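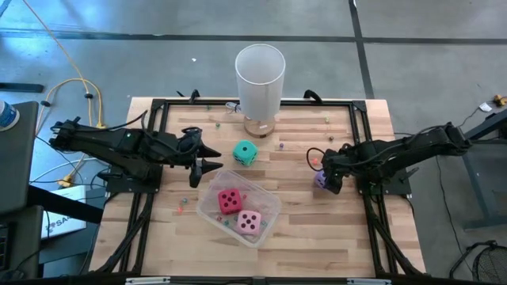

Figure 2. A lavender-purple foam die above a light wooden tabletop, with a tall frosted cup near the far edge.

This site uses cookies to remember your reading preferences. Accept | Manage settings

4.1 Beliefs about chance before the lessons

The study followed 48 pupils at two primary schools in Bredley through a short course on chance. Before the first lesson each pupil was interviewed alone and asked which number on an ordinary die was the hardest to get. Six was by far the most common answer. Many pupils explained it through board games in which a six is needed to start — a long wait for one particular number is remembered, while a long wait for a three passes without notice.

A second group of answers concerned the person and not the die. Pupils spoke of brothers, sisters and grandparents who were "good at sixes", and several held that a throw made gently would give a low number. These beliefs were held alongside the correct statement that a die has six equal sides. Pupils who could repeat the rule in class did not always use it when asked to place a bet with counters. Riihimäki has argued that the two kinds of knowledge are learnt in different places, one at school and one at the kitchen table, and that a teacher should bring them together early in the course.

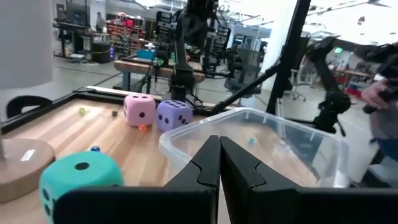 4.2 Keeping a record of throws

In the second part of the course, pupils worked in pairs and wrote down each result before throwing again. The combined class record reached 788 throws. Teachers were asked not to tidy the record or to remove long runs, as these runs proved to be the most useful material for discussion. When a pair met the same number several times in a row, most pupils expected a different number next, and were willing to say so in front of the class.

The written record gave the teacher something to point to. Pupils could look back to the places where a run had ended and the places where it had gone on, and could see that the die had kept no account of either. Sisodia coded the discussions and found that talk of luck did not disappear as the record grew.

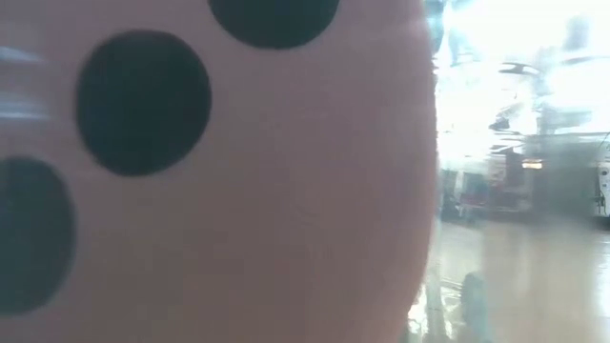
It did, however, change in form. Pupils began to describe luck as something that had happened over an afternoon, where earlier they had treated it as something a person owned. This is a modest shift, but it matters for later work on averages, where a pupil must accept that single results are open while the general pattern is fairly steady. Teachers at both schools reported that the weaker readers took a full part in this stage, perhaps owing to the small amount of writing involved. The reports were informal and no separate measure of reading was taken.

© Cetula Papers in Primary Education. Contact the editorial office | Back to top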